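Political Monitoring Officer (two posts)
Reference 3912
Tlapale Centre for the Study of Government Change

The Tlapale Centre follows changes of head of state and government, the transfer of powers between office holders, and the public statements made while such changes are under way. Its daily bulletin is read by parliamentary libraries, newsrooms and university departments. The Centre wishes to appoint two officers to its monitoring desk, which at present has 11 members of staff and is led by Shiuli Kumarasinghe.

Last year the desk issued 422 bulletins. Each was written in plain English, checked by a second officer and placed in the Centre's archive with its sources.

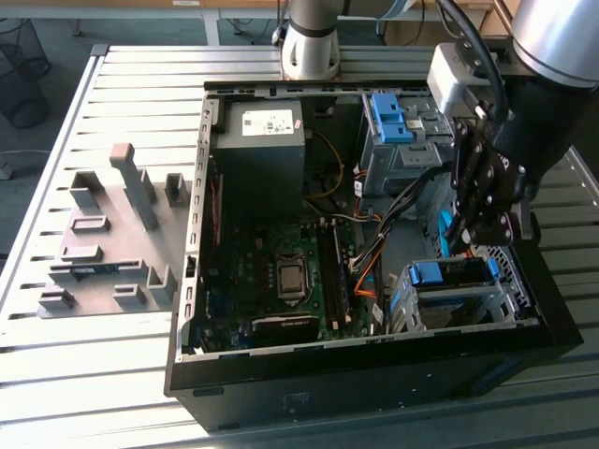 Officers work in shifts and follow speeches, official gazettes, party announcements and broadcasts from an agreed group of countries. When a president or prime minister addresses the nation, the officer on duty prepares a short notice, followed by a fuller account once the text of the address has been confirmed. The desk relies on ordinary desktop computers, which technical staff look after. Applicants should be confident users of such equipment, although the post calls for no knowledge of power supplies, memory slots or anything else that comes into view when a tower is laid on its side with the panel off. Training in the Graltis archive system is given in the first month.

Main duties

Preparing notices and bulletins to the desk's published standard.
Checking the work of colleagues before release.
Keeping the record of office holders up to date for the countries assigned.
Answering enquiries from subscribers.
Attending the weekly editorial meeting, in person or by telephone.

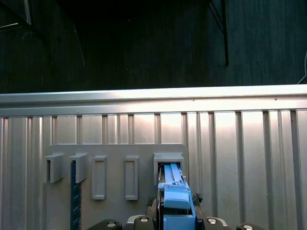 Must applicants have worked as journalists?
Previous newsroom experience is welcome, but applications are equally invited from people who have worked in translation, public administration, libraries or research.

The person appointed will write clear English under pressure of time and will read at least one other language to a high standard. Arabic, French, Sinhala and Bosnian are of particular interest this year. A sound knowledge of how constitutions provide for resignation, incapacity and the handing over of duties is essential – this will be tested at interview.

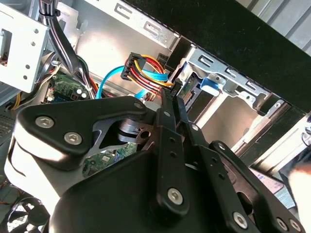
Shortlisted applicants will also be asked to complete a written exercise, for which they will have 48 hours. It consists of a speech in translation, two conflicting agency reports and a request for a bulletin of one page. Selvaraj Kodikara and Tania Sheikh will mark the exercise without sight of the applicants' names.

Conditions

Both posts are full time and permanent, subject to a probation period of six months. Evening and weekend shifts attract an additional payment. Officers may not hold office in a political party or stand for election while employed by the Centre.

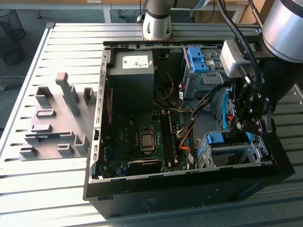

Unpublished material must be handled with care, and all officers sign a confidentiality agreement before starting work. Drafts are to be kept on the Centre's own machines and may not be sent to private accounts. Officers report faults to the technical office and do not open equipment themselves; once the side panel is off a tower, as in the photograph, the motherboard and the processor in its socket lie within easy reach of a careless hand. Further rules are set out in the staff handbook, a copy of which is sent to shortlisted applicants.

How to apply

Please send a curriculum vitae, a covering letter of no more than two pages and the names of two referees to Tharushi Nanayakkara in the personnel office, quoting the reference above. Applications must be received by 25 April 2023. Those appointed will be expected to take up their duties in September.

Questions of an informal nature may be put to Slavica Spahić, deputy head of the desk, by telephone through the main switchboard.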